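Six Weeks With the Jiria Gripper Kit

I said I'd write this up in June, so here I am, only a little behind.

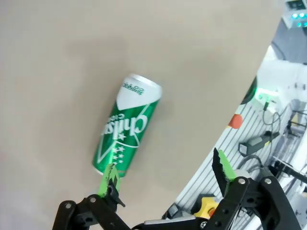
The Jiria going after a can of Chilsung, as seen from the wrist camera.

The kit is sold by Skultumel and costs $920, or 106 more than I told my wife. For that you get the gripper, a wrist camera, two sets of green fingertip pads and a manual that reads like it was translated by someone in a hurry to catch a bus. The arm is your problem. Mine is a secondhand Vatutent that came with a dent and no power supply.

Putting the thing together took me most of a Friday. The linkages go on with little silver screws, and the manual shows them from the one angle where you can't tell left from right. I built the left finger twice. Lawal Ugwu, who got his kit a month before I did, had warned me about step 6, and I had nodded and ignored him.

The pads are the best part. They have toothed edges and some give to them, and they're kinder to a soda can than I am. A can standing up is easy for any gripper. A can on its side wants to roll, and the first afternoon I spent a lot of time picking things up off the floor by hand, the old-fashioned way. After I slowed the approach and let one pad touch before the other closed, I got to 25 clean pickups in a row, and then I stopped, because I know how these stories go.

The camera is fine. It gives you a wide view and plenty of your own cable mess along with it. Colors come through well enough, though shiny rims confused the stock software until I turned the exposure down. That setting is buried under a menu called "Comfort." I have no idea.

Support is a fellow named Adeyemi who answers email in around a day and has never once told me to restart anything. I'd pay extra for him.

Would I buy it again? Yes, with a better screwdriver. If you want something that works out of the box, spend more. If you have a spare table and a forgiving household, it's a decent amount of gripper for the money. Next up is eggs, and my wife has asked which eggs.

Back to top | Contact | © All posts and mistakes are mine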